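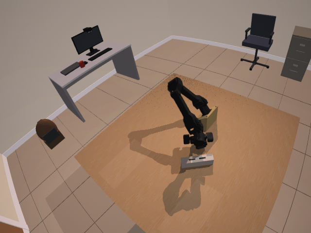 Quick update from the Trelteria Open, where I've been living on vending machine pretzels and not enough sleep. We're through six of the nine rounds and the top of the table is finally starting to sort itself out, so I thought I'd get a few lines up before the evening round.

The big story is Felista Ndung'u, who is leading by half a point after beating Telmo Goicoechea this morning. I was sitting two boards over and kept sneaking looks when I should have been thinking about my own position (more on that mess in a second). Telmo had white and went for the exchange line in the Slav, which I think surprised everybody – he's been an attacking player for as long as I've known him. By move 20 the queens were off and I figured it was a handshake waiting to happen.

Well, Felista had other ideas! She parked a knight on c4, pushed her a-pawn all the way down, and just kept asking questions. Telmo defended really well for a couple of hours and then, with both of them living on the 30 second increment, he put his rook on the wrong side of the pawn. She needed 59 moves in all. I went through it with her in the skittles room afterward and she said she'd thought it was a draw until the rook went to b1, and that her hands were shaking so much she had trouble writing down the last few moves.
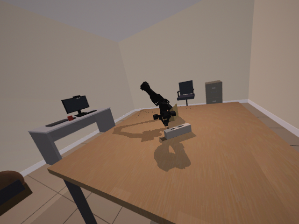
Black arm on the wooden table, up against the beige wall.

Behind her there's a pack on four and a half, including Telmo, who isn't out of this by any means. He gets black tonight against Mansour's top junior, a kid who plays at a speed that makes me feel ancient. If Telmo wins that one he could easily be playing for first in the last round.

The team prize is close too. Lellent had a huge lead overnight and then lost 2 games in the morning round, both with white, and now Mansour is level with them. The team scores only count your best four players, so Lellent can't hide a bad board for long. Their captain was pacing up and down the hallway with a coffee the whole time and I didn't have the nerve to ask for a comment.

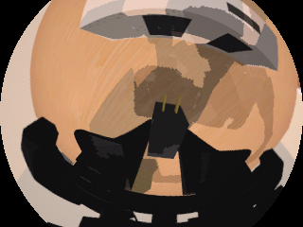
As for me, I'm on an even score and pretty happy with it, considering. I won a nice game in round four with the King's Indian, the kind where all your pieces end up pointing at the king, and then this morning I hung a bishop in a position I'd have been glad to play for either side. I'd seen the fork, spent ten minutes avoiding it, and then walked into the other fork. My opponent was very nice about it and bought me a sandwich.

The organizers have also said they want to come back to the same hall next August, with a separate section for players under 1600. I'm all for that. The bottom half of the open has been brutal for newer players, and around 30 of them have taken byes or gone home already.

Pairings for tonight are up by the front door and the round starts at 6:30. I've got black again, against someone who beat me in this very event last year, so I'm off to look at some Caro-Kann lines and find a real dinner.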